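This site uses cookies to remember your reading level. Accept | Settings

Print this page | E-mail this page

How Robots Learn by Being Shown 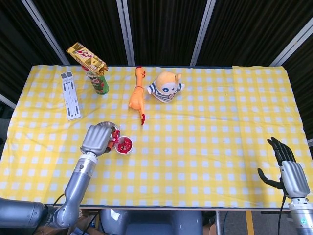 Most machines in a factory follow a fixed list of moves. The list says how far to turn each joint, when to stop, and when to start again. If a part on the belt is in the wrong place, the machine reaches for the spot where the part should have been and closes on air.

A home or a shop is harder. Objects are put down in different places every day. A robot that works there needs to look, decide, and then move. Writing a list for every case would take too long. One way to get past this problem is a method called imitation learning. The word imitation means copying. A person shows the robot a task many times, and a computer program searches the recordings for a pattern it can use.

This page explains how the method works and what one lab found when it tested it. The lab is at the Orham Institute, and the project is called Loltitik.

What gets recorded

A robot arm is a chain of stiff pieces joined by motors. Each motor has a sensor that measures its angle, in the same way that you could measure how far your elbow is bent. A robotic hand has more joints, because each finger has its own.

During a showing, a person guides the arms from a control station. This is called teleoperation. "Tele" means far, although in this lab the control station is only across the room. When the person moves a hand, the robot's hand moves too. While this goes on, the computer saves two kinds of information:

- pictures from a camera
- the angle of every joint at the moment each picture was taken

One complete try at a task is called a demonstration, or demo. A demo in the Loltitik project lasts 12 seconds on average. The demo begins with the arms in a starting position and ends when the object has been let go and the hand has moved clear.

The task

The main Loltitik task is small. The robot picks up a wrapped candy from the table, carries it to a cup, and lets go. The cup is called the target. Other things are on the table as well, such as toys and snack packages. They are called distractors. The robot is supposed to leave them alone.

Small tasks are common in this kind of research. A small task can be repeated many times in one day, and it is easy to tell whether it worked. At the end, the candy is in the cup or it is somewhere else.

It still has difficult parts. A candy wrapper is slippery and can change shape when it is squeezed. A light cup can be knocked over by a finger. A tablecloth can wrinkle, so the surface under the candy is uneven. A person deals with all of this by touch. In this experiment the robot had no touch sensors in its fingers, so the program had to work from the camera pictures and the joint angles.

From pictures to moves

The part of the program that chooses the moves is called a policy. You may know that word as a rule for a school or a store. In robotics it means something close to that. A policy takes in what the robot senses and gives back what the robot should do next.

At the start of training, the policy knows nothing about candy or cups. It makes guesses. Training goes like this:

1. The computer takes one picture from one demo.
2. The policy guesses how the joints should move next.
3. The computer compares the guess with what the person did.
4. The difference between the two is called the error. The computer changes the policy a little to make the error smaller.
5. The computer goes back to step 1 with another picture.

These steps are repeated millions of times. The robot itself can be switched off while this happens, since only the recordings are needed. In the Loltitik project, training one policy took most of a night.

After training, the policy is loaded onto the robot. No person is guiding the arms now. The camera takes a picture, the policy picks a short move, the arms carry it out, and the camera takes another picture. This circle of looking and moving is called a control loop.

The question the lab asked

Collecting demos is slow work for the people who do it. The lab wanted to know how to get the most out of each one. It compared two sets of recordings.

The first set was called the tidy set. For every demo, the distractors stayed in the same places. The cup stayed in one place too. Only the candy was moved.

The second set was called the mixed set. Before every demo, a person moved the cup and swapped or shifted the distractors. Sometimes the tablecloth was changed for another one.

Both sets had the same number of demos. Together they added up to 1,733 before checking. Some recordings had to be thrown out because the camera had stopped or the person had ended the demo too early. The lab then removed a few more from the larger set so that the two sets matched. A comparison like this is called a fair test. Only one thing should be different between the two sides, and here the thing that was different was how much the table changed.

Each set was used to train its own policy. The policy trained on the tidy set was named Temia. The policy trained on the mixed set was named McGrath. The names have no special meaning. They come from a list the lab keeps so that two policies never get the same label.

The test

Each policy was given 200 tries. Half of the tries used the table just as it was in the tidy set. The other half used tables that neither policy had met in training, with new cup positions and new distractors.

A try counted as a success if the candy ended up inside the cup and the cup was still standing. If the candy touched the rim and fell outside, the try was a failure. If the robot picked up a toy, the try was stopped and was also a failure. A person wrote down the result of each try, and a second person checked it later on video.

The order of the tries was shuffled. If all the Temia tries had been done in the morning and all the McGrath tries in the afternoon, a change in the light from the windows might have helped one of them. Shuffling spreads that kind of luck over both.

The result

On the tidy table, Temia did slightly better than McGrath. Its moves were also quicker. It went to the cup along nearly the same path each time.

On the new tables, Temia did badly. It often carried the candy to the place where the cup used to be and dropped it on the cloth. The recordings had never shown a cup in any other spot, so the policy had learned the place and paid little attention to the cup. Researchers call this overfitting. It is similar to learning the answers to one spelling list by their order on the page. If the teacher mixes up the words, the order does not help.

McGrath was slower, and it sometimes stopped above the table for a moment before going on. It found the cup on most of the new tables. Its most common failure was at the last step. The hand reached the cup, but a finger opened late and the candy landed outside.

The lab looked closely at those late drops. In the recordings, the people guiding the robot had not all let go in the same way. Some opened the hand above the rim. Others lowered it until the candy touched the pile inside. The policy had learned a blend of the two, and the blend was worse than either one. For the next round, in April, all the people collecting demos were asked to release the candy the same way.

What the result does not show

The test used one kind of robot, one kind of task, and one room. A different hand might do better or worse. The result also does not show that more change is always better. If every demo is very different from the others, the policy may need many more of them before it finds a pattern at all. The lab plans to test this with five sets of recordings, each with a little more change than the one before.

The result does not show that the robot understands what candy is. The policy connects patterns in pictures with movements of joints. It has no idea that the candy can be eaten, and it would put a red block in the cup if the block looked enough like a wrapped candy.

Try it yourself

You need a partner, a cup, a blindfold, and a few small objects. Put the cup on a table.

Practice placing an object in the cup ten times with your eyes open. Leave the cup in the same spot each time. Then put on the blindfold and try again. You may still do well, because your arm has learned the place.

Now have your partner move the cup without telling you where. Try with the blindfold on. Write down how many times you miss. Then take the blindfold off and repeat. Compare the two numbers.

With the blindfold on, you are working in a way that is close to how Temia worked. It had a camera, but for finding the cup it had learned to rely on the place.

Words to know

Control loop: the repeated circle of sensing, choosing a move, and moving.

Demonstration (demo): one recorded try at a task, guided by a person.

Distractor: an object that is near the task but is not part of it.

Imitation learning: training a program with recordings of a task being done.

Overfitting: learning the details of the practice examples so closely that new examples cause trouble.

Policy: the part of the program that turns what the robot senses into what it does next.

Teleoperation: guiding a machine from a control station.

Shares: 12 | Comments: 5

Print this page | E-mail this page

Get the science pages for young readers in your in-box every Tuesday. Ask a parent or teacher to sign up.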